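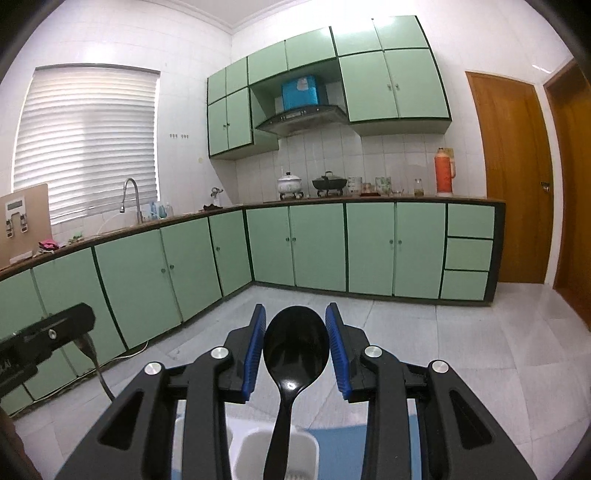

Fig. 4. Black plastic spoon with the bowl up. White holder behind.

Section 4. Setting up and filling the utensil holder

4.1 Before you start

This section treats the two-compartment utensil holder of the Medeletti kitchen set. The wall rail and the hooks are treated in Section 5. If you have bought the holder alone, you can skip Sections 1 to 3, but please read the safety page.

In the box you find:

Holder, white plastic, with two open compartments
Loose drip plate
Four rubber feet, on a paper sheet
This guide

The feet are easy to lose. Look inside the compartments before you throw away the paper filling.

You will also need warm water, dish soap, a soft cloth and a dry towel. No tools are necessary.

CAUTION: Keep the plastic bag away from small children.

4.2 Washing before the first use

1. Take out all the paper filling and remove the label from the base. If some glue stays behind, rub it with a few drops of cooking oil and then wash it.

2. Wash the holder by hand in warm water with a little dish soap. The water must not be warmer than 60 °C.

3. Rinse well. Let the water run through the drainage holes at the bottom of the compartment. If the water stands in it, see 4.7.

4. Turn the holder upside down on a towel and leave it until it is dry inside. The corners between the wall and the bottom dry last.

5. Wash also the drip plate. It has a smooth side and a side with a raised edge. There is no difference in the washing, but you will need to know the sides for step 3 in 4.3.

Note: Do not put the feet on before the washing. The glue needs a clean and dry surface, and it should rest overnight before it meets water again.

4.3 Fixing the feet and placing the holder

1. Put the holder upside down on the towel. On the base there are four shallow round marks. Press one foot on each mark and hold it while you count slowly to 13.

2. Choose the place. The surface must be flat and it must carry the weight of the holder when it is full. A worktop, a table or a covered table are all suitable. On a soft table covering, press down with the hand and feel if the holder rocks.

3. Lay the drip plate with the raised edge up and put the holder on it.

4. Leave a free height of 50 cm over the holder. Long ladles come out straight up, and under a low shelf you will be forced to tilt them.

5. Keep the holder away from the stove. The smallest distance is 60 cm from a gas burner, also when the burner is off.

CAUTION: Never place the holder on a hob, on an oven or on a radiator. The plastic becomes soft and the shape does not come back.

CAUTION: Do not place the holder at the outer edge of the table if children live in the house. A child who pulls a ladle can pull down all of it.

Note: Some tablecloths in light colors can take a mark from the rubber feet. Try it first for some days in a corner, or keep the drip plate always under.

4.4 Which utensil goes where

The two compartments have the same depth, so you are free to decide. We advise the following arrangement, which most of our customers keep after they have tried others.

Left compartment: ladles, serving spoons, slotted spoons, and everything with a heavy bowl or head.

Right compartment: spatulas, whisks, tongs, and light things.

If you are left-handed, turn the arrangement around. Please do not divide the heavy things over both sides "for the balance". A heavy bowl on each side means that the bowls meet in the middle, and each time you take one, the other comes with it.

Thin sticks, such as skewers and chopsticks, do not belong in this holder together with ladles. They slide in between the handles and you find them again only when you wash. Keep them in a narrow cup of their own, in front of the holder or beside it. The points can be up or down, but up is easier to take and down is safer. In a home with small children choose down.

Knives do not belong in the holder at all. Use a block or a drawer with a cover.

4.5 Putting in a ladle or a large spoon

Read this part one time even if it looks simple to you. Most of the questions that come to our service desk about a holder that "falls over" have their answer in these steps.

1. Dry the utensil with a towel, first the bowl, then the handle. A few drops are no problem, but do not put it in directly from the sink.

2. Hold the utensil upright, with the bowl up and the end of the handle down.

3. Bring the end of the handle over the middle of the compartment. Lower it slowly until it touches the bottom. Do not let it drop – with time, the end of a hard handle can crack the plastic between the holes.

4. Turn the utensil so that the bowl looks to the center of the holder and not to the outside. A curved handle will find its own position against the wall. Do not press it to stand straighter.

5. Let go, and look if the holder stays still. If it leans, the bowl is looking to the outside. Go back to step 4.

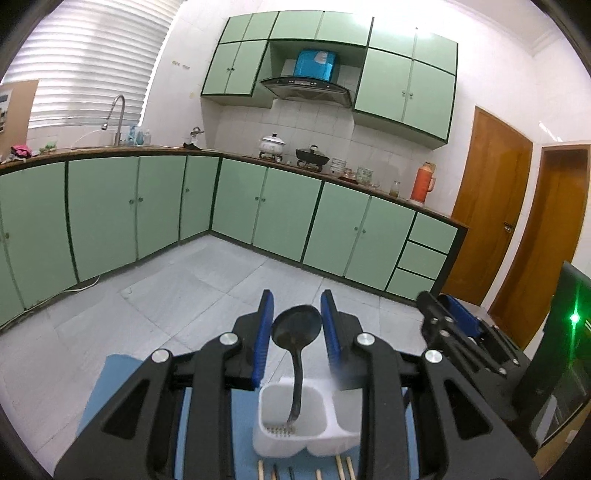
Fig. 5. Ladle upright, handle in the left compartment of the holder.

Note: When the holder is new or just washed, put in the ladle first and then the smaller things. A ladle as the last one must push its way through the other handles.

How much is too much? The limit for a full holder is 175 g for each utensil, which is enough for plastic, nylon and most wood. A ladle of thick steel is often heavier. One steel ladle is allowed if it stands in a compartment alone.

If you must press to get the last utensil in, the compartment is full. Take one out and keep it in a drawer.

4.6 Taking out a utensil

1. Take hold of it at the neck, where the bowl becomes the handle. Do not take it by the edge of the bowl.

2. Lift straight up until the end of the handle is free of the rim. Only then bring it toward you.

3. If another utensil comes up too, stop. Lower both, turn the one you want a quarter turn and lift again.

You can keep the other hand on the rim of the holder. This is a good habit for the first days and always with wet hands.

CAUTION: A utensil that comes directly out of a hot pan must cool down before it goes back in the holder. Use a spoon rest near the stove.

4.7 Cleaning and care

Every day: nothing, if the utensils go in dry.

Every week: lift the holder and empty the drip plate. Choose a fixed day, for example Tuesday, or it is forgotten. Wipe under the plate also.

Every month: empty the holder completely and wash it as in 4.2. Clean the drainage holes with a wooden toothpick, from the inside to the outside. Do not use a metal needle.

Lime from hard water: pour one part of vinegar and one part of water in the compartments, with the holder standing in the sink and the holes closed from below with a wet cloth. Wait half an hour, rinse, and let it dry.

Yellow or orange color from tomato or turmeric is not a defect. It becomes lighter after some washings and in daylight, but it may not go away completely.

Do not use: bleach, steel wool, scouring powder, or a dishwasher program with hot drying.

4.8 If something is not right

The holder rocks on the table.
Check that all four feet are on and that no foot sits half outside its mark. Check that the drip plate is not upside down.

The water stays in the compartment.
The holes are closed by food or lime. See 4.7.

There is a bad smell.
A utensil was put in wet, most often a wooden one. Take out everything, wash, and dry the wooden pieces lying flat before you put them back.

The holder leans to one side when it is full.
Check the direction of the bowls (4.5, step 4). If all of them look to the center and it still leans, move one utensil to the other compartment.

A foot came off.
Remove the old glue with oil, wash and dry the mark, and fix a new foot. Replacement feet are sold in sets of four. Write to Surneck, spare parts, attention of Deolinda Sequeira, and give the letter and number from the base of your holder.

Continue with Section 5, Wall rail and hooks.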